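Quay money, ferry money: Solveig Hovland on what the Denoswood landing cost
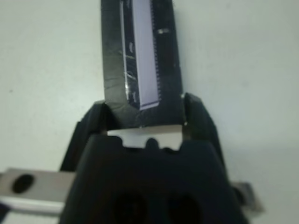 Tuva Lunde thinks the whole thing should have been a bus. She said so at the meeting in January and has said it since, in letters, that a floating landing stage used mainly by councillors and their guests was never going to earn its keep and that the road was there all along.

Solveig Hovland has heard this. She ran the building of the Denoswood landing for the district and took an hour out to talk, on the phone, with somebody drilling next door.

"The road was there, yes. It was also shut for a good part of the winter," she says. "Tuva knows that. We've had it out more than once and we're still on speaking terms."

First the money, as that is what people write in about. The district put 1525 thousand crowns into the landing itself. Survey, piles, the pontoon, the walkway, lighting. Not the ticket hut – that came later and out of a different pot.

"People add the hut in and get a bigger number and then ask me where the difference went. It went into the hut."

Was it over budget? A bit of a pause.

"Yes. The piles. We were told rock at one depth and found it further down. You can't argue with that, you buy longer piles."

The contract went to Söderlund, the only firm to bid for the whole job. Hovland would have liked a second bid. Cestow asked for the papers and then never sent anything in. She rang them, twice. They were busy up the coast.

So one bidder. Does that not look bad?

"It looks how it looks. We had an outside engineer go through the prices line by line and he knocked some down. The report is public. It's dull but it's public."

The other complaint is who it's for. When it was first announced the press notice said the landing would be used "primarily for official visits", and that stuck. Hovland winces at it, you can hear it even down the phone.

"I didn't write that. I'd have taken it out. What it meant was that the deep side, where the bigger launch comes in, is kept free when there's a visit on. The shallow side is open every day to anybody with a boat under the weight limit."

And how often is there a visit on?

"Last year, not many. I haven't got the list here. Less than people think."

Before the landing went in, official guests came by car and the square was closed off. Two streets, sometimes three, and the market moved up the hill. Stallholders hated it. That was the argument that carried the vote in the end, she says, more than the winter road. The council wanted the centre left open.

"You'd have a minister in the town hall for forty minutes and the fish van couldn't get through all morning."

Lunde's answer to that, in her last letter, was that ministers could walk.

"Some of them could," says Hovland.

On to the ferry. The passenger service was meant to start as soon as the landing was signed off, and it didn't. The operator wanted a promise of 300 passengers a week and the district wouldn't give it. Talks went on, then they stopped, then the spring happened and nobody was going anywhere. Now there's a summer timetable, morning and late afternoon, with the fare held down by a grant of 1000 crowns a sailing.

Is that a lot?

"For a boat, no. Ask what the bus costs us."

We did ask, afterwards. The district office hadn't replied by the time this went up.

Upkeep is the part she'd rather talk about, it seems. The deck coating is Resemix, put down in two layers, and the second layer had to be done agian at the shore end after frost got under it. Söderlund paid. There's a diver's inspection due in the autumn and the chains need looking at every year, which was left out of the first budget and is now in.

"That's the thing I'd do differently. Put the running costs on the first page. Everybody argued over the building and the building's done. The chains go on for ever."

Any truth in the talk of a second landing, on the north side?

"There's a drawing. There's always a drawing." Then, after the drill stops: "No money in it this year. Ask me after the budget."

She had another call waiting. The landing accounts can be read at the district office during opening hours, ask at the desk, and theres a copy in the library too.

Posted 7 Jun 2020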